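Speaker notes: The Jalau hand-held gripper kit, what you get and what it asks from you
Isamu Kubo, Madivum
Saturday, November 22, 2025
Keep to 20 minutes. Questions at the end, Shigeru Murakami takes the ones on price.

Slide 1. Greeting
Good morning. Thank you for coming on a weekend. My name is Isamu Kubo and I am with Madivum. I will speak slowly, please raise your hand if a word is not clear.
Say that I have used the kit for seven weeks, so I have opinions, and not all of them are good for sales.

Slide 2. What is in the box
Two hand-held grippers, one for the left hand and one for the right. Cables for both. The recording software, Jalau Desk, with license for one computer. A printed guide in English and Japanese.
The table, the rails and the curtains are not in the box. Many customers ask this. Arai can supply a table, but any firm table of a good height will do.
Pause here. Pass the printed guide to the first row.

Slide 3. Why hand-held
A person holds the grippers and does the task with own hands. There is no robot to rent during recording and no pendant to learn. A new operator can begin on the first morning. The skill goes to the robot later, in training.
Do not go deep in training. It is the afternoon talk.

Slide 4. The work area
Explain the dark curtains on the two sides. They keep the background more calm. We tried without them at Florenero and people walking behind the table became a trouble in the recordings.
Explain the cables. Each gripper has its own, and the operator must learn to let it hang free beside the table. If the cable pulls at the wrist, the movement becomes stiff, and you will see this stiffness again in the data.

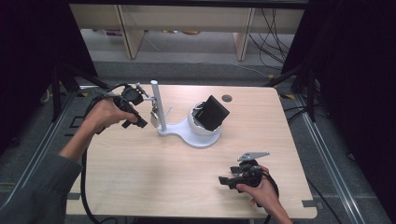

Left and right grippers at the table, with the white stand between them.

Say: the stand is a good training object. It has a post and a bowl on one base, so one hand can work at the post and the other at the bowl. Beginners always want to use their strong hand for everything. Give them a task which needs both.

Slide 5. Numbers from our trial
856 recordings made by our operators. We kept 618. The rest we removed, mostly for one of two reasons: the hand started before the recording started, or the object was dropped.
In one day, a trained operator made 123 recordings. I do not recommend this as a daily target. The next day the same person was much slower.
If somebody asks for the success rate of the robot after training, say that we will publish it when the test is finished. Do not guess.

Slide 6. Thin and flat objects
This is the part where I was most doubtful before the trial. A box is easy to hold. A flat panel turns in the jaws if you take it near the corner, and the operator cannot feel it as with fingers.
What helped us: close the jaws slowly, hold the panel at an angle, and bring the lower corner to the opening first.
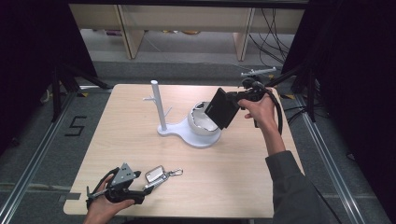
After some days the operators found their own habits. One of them rested the elbow on the body and moved only the forearm. I think it is a good habit and I now teach it to new people. Another one held the breath at each insertion, and I asked to stop this.

Slide 7. What I do not like
The cable is thick and I wish it was softer. The software asks to confirm each recording twice. The guide has a very good chapter about calibration, but it comes after the chapter about recording, so read it first.
Weight is acceptable for one hour. After that, take a rest of ten minutes. Please say this sentence clearly, two customers did not follow it and then complained about sore wrists.

Slide 8. How to order
Evaluation loan is four weeks, with one training day at your site. You pay the transport in both directions. After the loan you can buy the same kit or send it back.
Shigeru has the order forms at the table near the door.

Slide 9. Thanks
Thank the team at Arai for the table, and the operators.
Leave this slide on during questions. If there is time left, open Jalau Desk and show how to delete a bad recording.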